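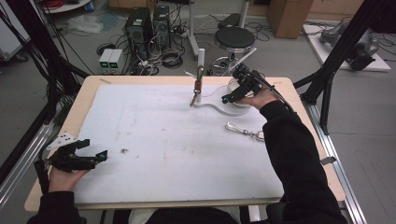
Hello Bushra, and sorry this is landing in your inbox a bit later than I promised. October 22, 2011 was the date we'd agreed for the second report on the Murkum oral history and songs project, so I'm squeaking in on the day itself with a cup of tea gone cold next to me.

Big news first: we have 19 recorded interviews! When I wrote in February we had 5, and two of those were mostly Mr Loureiro's brother-in-law talking over him, so I'm really pleased. The oldest person we've recorded is 90 and she sang us four verses of the ferry song, which I'd only ever seen written down with two. I had to stop the recorder and ask her to start again, I was that excited (she was very patient with me).

The Fendora recordings are the ones I'd point you to if you only have time for a couple. They're the families who came over to work in the cannery, and Madalena Fonseca did all of those in Portuguese. She's typed them up in both languages, and where a word has no decent English she's left it alone and put a note at the bottom. I've learned a lot of words for rain.

What's gone slowly is the transcribing. I said in the bid that an hour of talk would take an afternoon to type. Well, it takes me a day and a half, more if there's a dog. So 7 of the interviews are fully typed and checked with the people who gave them, and the rest are at various stages. One lady has asked us to take out a part about her sister and we've done that, on the recording as well as the page.

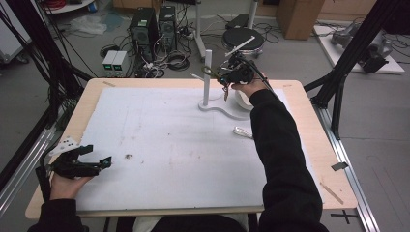
Money and what's left

We're under on travel, mainly thanks to Madalena getting lifts, and over on printing. The consent forms had to be done again in larger type after several people told us they couldn't read the first lot. I'd like to move what's left in the travel line across to transcription and pay someone for a few weeks' typing over the winter. Could you let me know if that needs a form or if an email will do? Last time it was a form, and then it was a different form.

The Plamilness booklet is still on. We've got the running order, the words to eleven songs and a very nice drawing of the old slipway for the cover. I haven't had a price back from the second printer yet. The tunes are being written out by hand at the moment and I would love them to be in before we go to print, but if they hold everything up I'll put them in a separate leaflet.

Next on my list are the two Murkum farms we missed in the summer, then a listening evening at the chapel hall in February, with soup. You'd be very welcome, do come if you can get the time off. I'll send the budget sheet separately once I've found the stamp receipts.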